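Notebook, Prestgate workroom
2 November 2021

Seal scat, Skumden haul-out, autumn batch

Finished washing the last of the Skumden samples this morning. That makes 23 scats from the outer ledge and the gravel beach together. All went through the nested sieves, coarse first. Hard parts are drying on filter paper in the cabinet, labels in pencil. Please don't use marker on the paper again. It bled on four of the February sheets and we had to match them up by weight.

Otoliths so far: 555. Most are sandeel, small ones, and many are worn smooth at the edges. I scored wear the same way as last time, 0 for clean, 1 for edges rounded, 2 for no groove left. Anything scored 2 gets counted but not measured. There is a fair amount of cod in the gravel beach samples and almost none from the outer ledge. I don't want to read much into that. The beach is used more by the younger animals, and they may be feeding closer in, but we only had six usable samples from there.

Two samples had squid beaks. One had a lot of crab shell, pinkish, broken very fine. Gray seals will take crab but this could also be from the stomach of a fish the seal ate. Logged as secondary prey with a question mark.

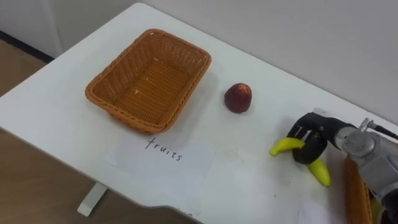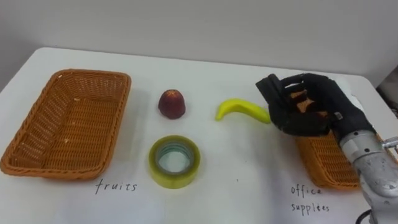 Work table, "fruits" label by the basket.

Haul-out counts. Read through the clifftop sheets for Skumden and Grosum. The highest count at Skumden was 128, at low water with light wind. Grosum is harder because the back of the skerry can't be seen from the path. The sheets say "at least" for every visit and I have kept that wording in the table. Whoever goes next should try from the north side if the gate is open.

Seals at Skumden were already in the water on two visits when the counter arrived. Heads only, watching the shore. These are in the notes column and left out of the totals. If a boat goes past close in, wait half an hour and start again. They usually come back out on the same ledge, the larger ones first, and the small ones end up along the wet edge.

First white-coated pup seen at Grosum, high on the shingle, mother a few yards off in the shallows. She came up to feed it once during the watch. The pup still looked loose in the skin, so probably only a few days old. No dogs on the beach. The sign at the Aitken end has fallen over and needs a new post before more pups arrive.

Scale problem: the small balance drifts if the cabinet fan is running. I weighed the same otolith five times and got five different numbers. Turned the fan off and it settled. The sandeel weights from yesterday are suspect, so I've put a line through them and will redo them. Lengths are fine, those came from the microscope.

Reference box from Aitken is here. It has 908 otoliths in it by their list, mostly cod family, sorted by fish length. Useful for the worn ones. Slots 40 to 46 were empty when I opened it and their list has those as whiting. Have written to ask. Put things back in the slot they came from.

To do
- reweigh sandeel, fan off
- second reader for the wear scores, at least five samples
- order filter paper, the large size
- Grosum tide times for the next two counts
- bottom drawer of the freezer, unlabeled bags. If they are yours, label them

Left the sieves soaking in the left sink. The finest one has a small tear near the rim. It is still usable if you keep the water low, but we should get another before the next batch comes in from Skumden.

2 comments | 0 shares
Contact the Prestgate workroom | © Prestgate 2021 | Back to top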